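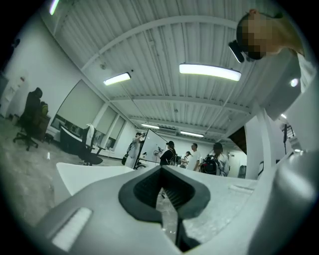 Robot Software II, Handout 6
From hand-held recordings to a control policy
Notes by Meriem Ouazzani, revised May 31, 2020

This handout covers the steps between a raw recording and a policy you can run on the arm. Read section 2 before the lab. The exercises are at the end.

1. What one recording contains

Each recording is a stream of wrist camera frames plus the gripper opening over time. The position of the gripper is not measured directly. We estimate it from the video, using fixed features in the room, and then check the result for jumps. Wide lenses help because more of the room stays in view when the jaw is close to a table. They also bend straight lines, so the lens model has to be right before anything else is.

People moving in the background are a common source of bad matches. The tracker should drop points that do not agree with the rest of the motion. Bright ceiling lights cause a second problem: long repeated fixtures look alike, and the tracker can lock on to the wrong one.

2. Cleaning the data

The Grilura set used in this course has 3,084 recordings. After the tracking check, 1,953 are left. Most of the rejected ones fail in the first few frames, before the map has settled. Do not try to repair these by hand.

Run the steps in this order:
Undistort the frames.
Estimate the gripper path.
Line up the path and the jaw signal in time.
Remove recordings with a jump or a gap.
Write the result in the Gisis format.

Time alignment is where most groups lose marks. If the jaw signal is late by even a few frames, the policy learns to close after it has already started to lift.

3. Actions

We store actions as motion relative to the current gripper pose. Absolute positions would tie the policy to one room and one starting point. The planner turns relative motion back into joint targets and refuses any target outside the limits of the arm – see Radoslava Pešek's notes from December for the limit check.

4. Exercises

a) Plot the estimated path for recording 821. Mark the place where tracking is lost and say which check should catch it.
b) Shift the jaw signal by 3 frames, retrain, and compare the closing times.
c) Write the limit check as a separate function with its own tests.

Hand in code and plots together. Late work follows the usual rules.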